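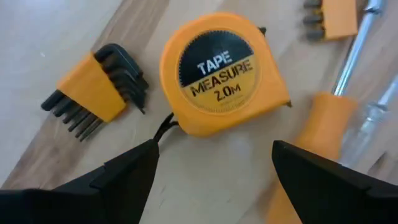 Tape measure, from the wrist camera. Hex keys to the left.

Thursday, May 14, 2026

Day four with the Prandow kit and I finally get to write something nice about it! The first two days were all cables and a firmware update that kept stalling at the same spot (Kyu-ri fixed it by swapping the USB hub, which I had sworn was fine). Yesterday I was too grumpy to write at all.

So today was tools on the table. I spread out the tape measure, the hex keys in their orangey-yellow holder, the other little set and a screwdriver, and spent the whole morning teaching it to go for the tape. I like the wrist camera a lot. It's small and it smears when the arm moves, and you can forget about reading the tiny print on the label, but the big TAPE MEASURE comes through fine and so does the 2.0M. For sorting a bench that's plenty, I think.

What I don't love is the strap. The tape has this thin black cord hanging off one corner, and it loops down right toward where the fingers want to be. I keep wanting to tuck it under. Kazimír says leave it, the kids at Sorkwood are not going to tuck anything under, and he's right, so it stays.

The software is still a mess. The save button is in a different place on every screen, why?? And the manual talks about a "Cikanico mode" on page 5 and then never mentions it again. I wrote to support and got a very friendly reply from a Teodor Tomaszewski, who promised a new manual in July. July! We have to decide before that.

Hülya asked at lunch if it's worth the 500 a month for the lease. I said ask me Friday. If you'd asked me on day two I would have mailed the thing back in pieces, but I'm leaning yes now, if they throw in spare fingertips.

Tomorrow the screwdriver, which I'm a bit nervous about with that long shiny shaft. Must remember to bring the good extension cord, and to call Lucyna back about the room.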